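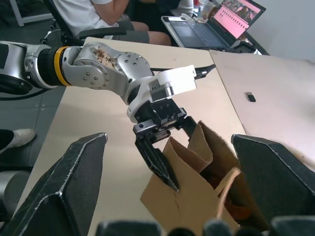

Packing and paper bags: progress to the end of September

Prepared for Embla Amundsen, Björklund fund
From Joar Forsberg, Tarka food parcels

1. Where we are

The grant of 3480 was given to us to move the dry goods side of the parcels from plastic to paper, and to set up a proper packing place in the back room. The move to paper is complete. The packing place is in use but not finished, and section 4 says what is left to do.

We packed 133 parcels in September. Each held at least one paper bag of dry goods, filled from the large sacks and folded over at the top. In the spring the same goods went out in plastic tubs, which we had to ask people to bring back. Few did, and we were buying new ones every month.

2. The bags

We tried two weights of plain brown bag. The lighter one is cheaper and folds well, but it creases as soon as it is handled and the front panel can split along a crease. Red lentils are the worst for this, as they find any gap. The heavier bag, sold by Varunus, holds its shape when stood upright and stays open while it is being filled. We have now ordered it for everything except tea and dried herbs, where the light bag does well enough.

The top of the bag gave us more trouble than we expected. Ivar Wallin tested a single fold, a double fold and a roll. A single fold opens again in the crate. The roll is secure but takes too long, and people at home tear the bag trying to get into it. We have settled on a double fold, pressed flat, with a paper label across it. Bags are filled to a hand's width below the top so that there is enough paper left to fold. When they are filled higher than that the top edges crumple and the label will not stick.

We have stopped using string.

3. The tables

Packing is done on light-coloured tabletops, pushed together so that a bag can be slid across without being lifted. The surfaces are not quite the same shade and there is a seam where they meet. Fine goods such as semolina collect in it, and it has to be brushed out at the end of each session. Bastien Gautier has offered to fit a strip over the join. We would like to see first whether the tables stay where they are.

The packing list and the label file are both kept on the Clirkitz laptop, with a copy on a USB stick. Åsmund Nygård updates the copy every Saturday after the last parcels have gone out.

4. Still to do

— Shelving for the filled bags. At present they stand in crates on the floor, and the bottom row gets squashed. We have a quote for a unit that would take 80 bags.
— A second scoop and a second set of scales. Filling is held up when two people need the scales at once.
— Allergen wording on the labels. The draft is with Ivar and should be ready before the October packing.
— The strip for the table join, if it is wanted.

5. Money

The bags and labels are paid for up to the end of the year. The shelving is the largest cost still to come and it is inside the budget line agreed with you. The scales were not in the original application. We ask for your agreement to pay for them from what was set aside for tubs, as no more tubs will be bought.

6. Changes to the plan

We had said that rice would move to paper in the same month as the pulses. It moved 4 weeks later, because the first delivery of heavy bags was short and we kept those for the lentils and split peas. Nothing else has slipped. The next report will cover October and November, and will include the packing times Embla asked for at the last meeting.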